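Sol en marbre : balai ou aspirateur ?

Tinesgate
Bonjour à tous, je reviens avec mon éternel problème de sol. On a du marbre blanc veiné de gris dans tout le rez-de-chaussée, c'est superbe le matin, et l'après-midi on voit la moindre miette. Le pire c'est l'angle au pied de l'escalier, tout s'y ramasse, et en plus chez nous on pose toujours un truc par terre « en attendant » !
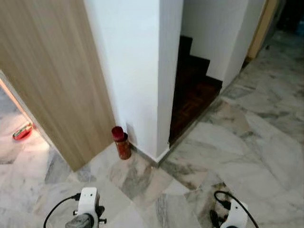
Le coin de l'escalier, avec le bocal rouge.

Bastos
Range ton bocal déjà, lol. Sur du marbre poli moi c'est aspirateur et rien d'autre. Le balai pousse la poussière, elle vole et elle se repose derrière toi. J'ai payé le mien 109 euros, brosse parquet comprise, aucun regret.

Tinesgate
L'aspirateur traîneau, je l'ai, merci ! Mais le sortir pour trois moutons de poussière et deux bouts de fil, non. Côté machine à coudre je passe le balai violet et la pelle, en deux minutes c'est plié (bon, il faut contourner la planche). 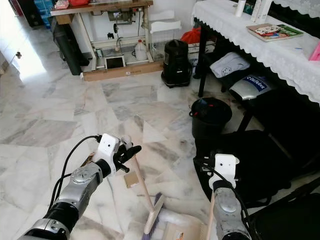

Mivunier
Pas d'accord avec Bastos. Un balai à poils souples, passé lentement, ça ne fait rien voler du tout. Et si quelqu'un coud à la maison, les fils s'enroulent dans la brosse de l'aspi, j'ai passé une soirée à découper ça aux ciseaux.

Bastos
Parce que tu prends la brosse rotative, faut l'embout plat !! Et le gravier ramené par les chaussures, tu le traînes avec ton balai, bonjour les rayures.

Brikus
Vous avez raison tous les deux je crois. Balai tous les jours, aspi une fois par semaine sous les meubles, puis serpillière bien essorée, savon neutre. Surtout pas de vinaigre, ça attaque le marbre. Tu as quoi comme coin difficile à part l'escalier ?

Tinesgate
Le bord de la table à nappe, forcément, avec le seau et tout ce qui traîne à côté. 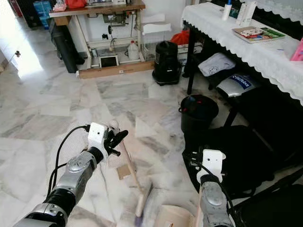 Côté table, traces grises sur le carrelage et petit carton par terre.

Mivunier
Les traces grises, essaie une microfibre à peine humide après le balai. Et dégage le seau avant !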